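Vorasley subscription review - minutes
May meeting, second-floor room, start 2:10 pm

Present: Jadwiga Dudek (chair), Na-rae Kang, both techs from the Clevville cell, purchasing, one from quality. Kovács on the phone for the first half hour, then dropped off, then back on.
Apologies: night shift lead.
Notes: typed during meeting, not cleaned up much. Corrections to Jadwiga before next one please.

1. Last minutes
Agreed, except item 4 should say "trial license", not "license". Purchasing very keen that this gets fixed. Fixed.

2. Where we are with the trial
Vorasley is the simulation package from Cloltberg. We load our cell, they supply the gripper models, we run the pick in software before anybody touches the real one. Trial is 90 days. We have used 39 of them, the first week or so mostly on getting logins to work.

Na-rae has the Clevville cell in, walls and bench level only, no parts bins yet. Gripper model imported without trouble once she had the right version of the file. Arm motion looks right against the real cell on the slow program. Fast program not compared yet.

Techs say import of our own fixtures is a pain. Each one has to be exported, scaled, brought in, then scaled again. One fixture came in ten times too big. Cloltberg support answered same day on that, which was good, but the answer was a link to the manual page we had already read.

3. Gripper camera view
Longest item. The package gives a simulated view from a camera near the gripper, meant for setting up vision before install. Na-rae ran it on screen. Finger very large and dark down the right side, pale flat walls and shadows for the rest. Small white lettering on the finger pad, nobody at the table could make it out.
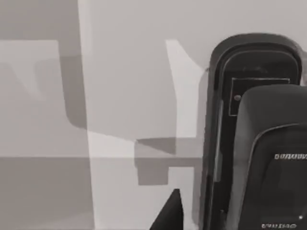 Kovács asked whether the camera mount can be moved in the software or if we are stuck with the default position, and said if it's fixed then the vision part of the quote is not worth paying for. Wants that answered before anything else gets discussed with Cloltberg.

Na-rae: it can be moved, there is an offset setting, but it resets every time the gripper model is reloaded. Workaround is to save the cell as a template. Techs did not know this, had been typing the numbers in each time.

Quality asked about lighting. Default light is one source and the shadows come out hard edged. Our real cell has strip lights both sides. Na-rae thinks a second light can be added, hasn't tried. Surfaces are plain gray until you assign materials, and the material library is an add-on (see 5). Discussion of whether plain gray is good enough. For reach and collision, yes. For vision, opinions split. Jadwiga: don't decide today, get one real part in with a real finish and look again.

Also raised - how much of the view the finger takes up. Techs would move the camera out. Kovács would sooner see a narrower finger tried first. Cloltberg have one in the catalog, model should be in the same download. Try both.

Action: Na-rae to save template with offset camera and send to techs.
Action: Na-rae to add second light, compare.
Action: techs to load narrow finger, same pose, same light.

4. Collision checking
Works. Techs ran the tray unload program and it flagged a contact with the back rail that we know is real, we have the scratch on the rail. It also flagged two we think are false, both at the cable bracket. Bracket model is an old one, from before the change in the shop, so may be our fault not theirs.

Kovács wants to know how close "near miss" is and if we can set it. Yes, can be set, in millimeters, per object. Default seems tight. Left as is for now.

Speed of the check: fine on Na-rae's machine, slow on the shop laptop. Shop laptop is slow on everything. Purchasing asked if a new laptop is part of this request. Jadwiga said no. Techs said yes. Parked.

5. Quote
Purchasing went through it. Base subscription covers 24 saved cells, which is far more than we need, smaller tier exists but does not have the camera view. Material library is extra. Training is extra, one day on site or remote, same price either way which seemed odd to everyone. Support included for first year only, then it's a percentage, and the quote doesnt say of what.

Kovács (back on the line): don't sign anything with an open percentage in it.

Some 80 hours of cell downtime last year went on trying out picks on the real gripper, per techs' log. Purchasing wants that number split by cause before it goes in the request, as part of it was the air leak and has nothing to do with this. Techs to split it. They think most will stay in.

Asked if we can get the camera view on the smaller tier as an add-on. Purchasing to ask. Cloltberg rep has been flexible on other things so worth a try.

Action: purchasing to get support terms in writing.
Action: purchasing to ask re smaller tier plus camera view.
Action: techs, downtime split by cause.

6. Alternatives
Short. One other package looked at, demo only. Cheaper, but does not have our gripper and we would have to build the model ourselves. Na-rae estimates a couple weeks for that and does not want to do it. Not dropped, but not moving on it unless the Vorasley price goes up.

Staying with trial and error on the real cell also counts as an option, Jadwiga wants it in the request with a cost next to it.

7. AOB
Manual is PDF only and search in it does not work properly. Techs want a printed copy. Purchasing says print it yourselves, double sided.

Login for the quality team - they have none. Trial allows more seats, Na-rae to set one up.

Bracket model to be updated wether or not we buy, drawing is in the shared folder under the old cell name.

Request to extend the trial? Jadwiga will ask only if the camera comparison isn't done in time. Na-rae says it will be.

8. Next meeting
Same room, 2 pm, when the light and finger comparison is ready. Na-rae to bring it on her own machine, not the shop laptop.

Closed 3:25 pm.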